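The Keys of Ramcombe

When Thảo Âu came to the town of Ramcombe, she had one suitcase, a bag of dried mushrooms from her mother, and a piece of paper with the address of a shop. The shop was called Belletti. It sold and repaired accordions, and it was on a street so steep that the bread van did not go up it in winter.

She had written to the shop three times before they answered. The answer was short. It said: "Come in May, bring strong shoes, we have a room." It was signed by Hiếu Văn, and she was surprised, because she had expected an Italian name. Later she learned that the last Mr. Belletti had died long ago, and that the name was kept because it was painted on the wall in letters too large to remove.

Hiếu Văn was a man who spoke slowly in two languages. On the first morning he put an accordion on the table in front of her and opened it like a book.

"What do you hear?" he asked.

"Nothing. You are not playing it."

"Good," he said, and he went to make coffee.

She did not understand if this was a test. She sat with the open instrument and looked at the reeds, which stood in their rows with wax around them. The wax had the smell of a church. After a while she closed the instrument, very gently, and it gave a small breath from one side, near the lowest fold. She opened it and closed it again. The breath came again.

"It is leaking," she said when he returned.

"Where?"

She showed him with her finger. He gave her the coffee and took away the letter he had prepared, in which he thanked her for her interest and wished her a good journey home. She found that letter many years later in a drawer, under some felt.

The Second Winter

In the second winter an old woman came up the hill with an instrument in a baby carriage. Her name was Mrs. Đoàn. The accordion was a Bekus with 40 bass buttons, a small one, such as people gave to children who were supposed to become musicians and became something else.

"My husband played it badly," said Mrs. Đoàn. "I want it to be repaired, but it should not become better."

Hiếu Văn looked at Thảo. Thảo looked at the bellows.

"What does it mean, not better?" she asked.

"There is one note which he could not play clean. It always came late. When he played in the kitchen, I waited for that note. If you repair it, I will have nobody in the kitchen."

She paid 100 in advance, in old notes that she took from an envelope, and she went down the hill with the empty baby carriage. 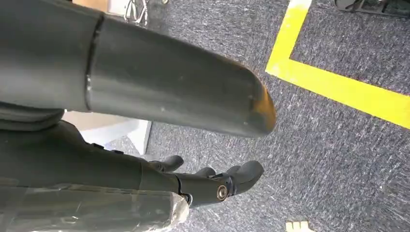
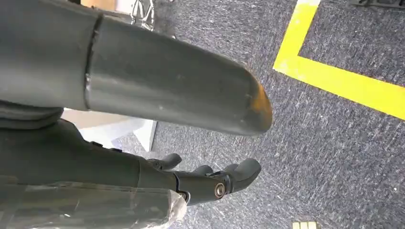
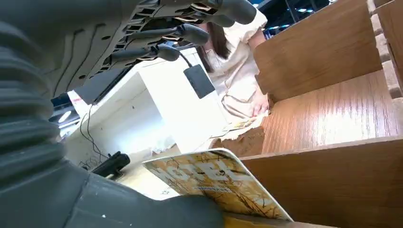 The Late Note

It was the most difficult work Thảo had ever done. To make a reed speak at the right time was something she had learned. To leave one reed late, and to make all the others honest around it, this she had not learned from any person.

She replaced the leather of the valves. She melted the old wax, which was black, and poured new wax, which was yellow. Each evening she played the same little waltz, and each evening the note was either too early or it did not come at all. Once it came so late that she had already put the instrument down.

"You are listening to the note," said Hiếu Văn from the stairs. "Listen to the kitchen."

"I do not know her kitchen."

"Then go and see it."

So she went. It was 4 Feb 2023, and the hill was covered with ice, and she held on to the fences of people she did not know. Mrs. Đoàn's kitchen was narrow. There was a chair by the stove with a flat cushion on it, and on the floor in front of the chair the boards were worn in one place only, on the left.

"He counted with his foot?" asked Thảo.

"Always. And always he stopped counting before the difficult part, because he was afraid of it."

Thảo sat down on the chair and put her left foot on the worn place. She moved her foot and sang the waltz in a low voice. Before the difficult part she stopped her foot, and she felt how the hand would also wait a little, as one waits before cold water.

"It was not the accordion," she said.

Mrs. Đoàn was cutting an onion. She did not turn around for some time.

"No," she said. "I think I knew this."

Thảo went back up the hill and repaired the reed completely. In the spring she carried the Bekus down herself. The rest of the price was 200, but Mrs. Đoàn wanted to pay also for the shoes, which the ice had ruined, and they argued about it until the soup was ready.

After the soup Thảo played the waltz, sitting by the stove. She played it correctly once. Then she played it again, with her foot, and before the difficult part she became afraid, a little bit on purpose and a little bit not.

Mrs. Đoàn had her hand on the lid of the pot. She waited, and then the note came, and she put the lid down and asked if there was anyone at the shop who gave lessons.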